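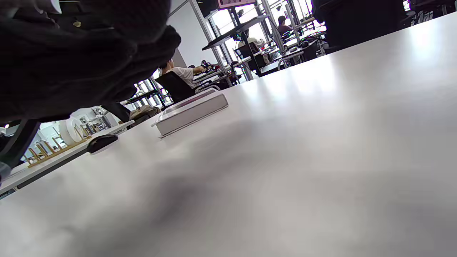 3.2 Surface reflectance and reading comfort

Desk surfaces in the Planitz and Harkum reading rooms were compared under the same ceiling lighting, set to 300 lux at desk height and then raised to 400 lux. Readers worked with short printed items at a distance of their own choosing. Glare was rated on a scale from 0 to 100, where higher scores mean more discomfort. 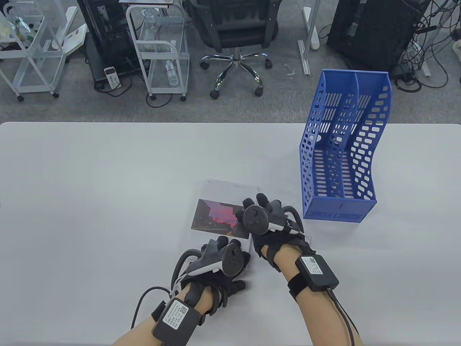
Scores rose with light level on pale desks but changed little on dark ones. The effect was strongest for glossy paper - matte paper gave lower scores in both rooms. Window light was not controlled at Harkum, and scores taken there in December should be read with care. Desks at the Hegarty site were left out of this comparison, as their tops had been refinished.

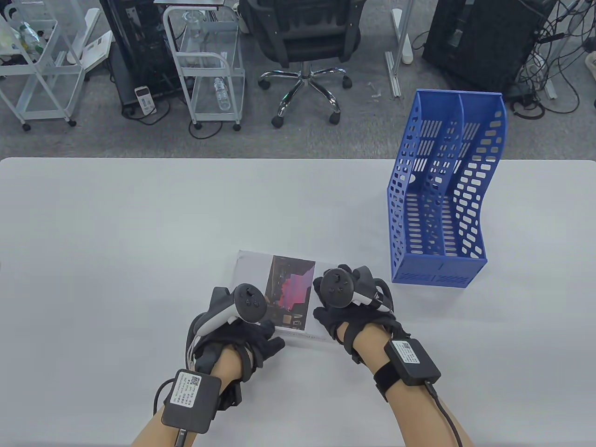

Figure 4. Small white item with a printed photograph on its cover, on a white tabletop.

Item size had no clear effect. Readers who scored above 80 on pale desks tended to tilt the page, a habit also noted in the Flidusbridge pilot.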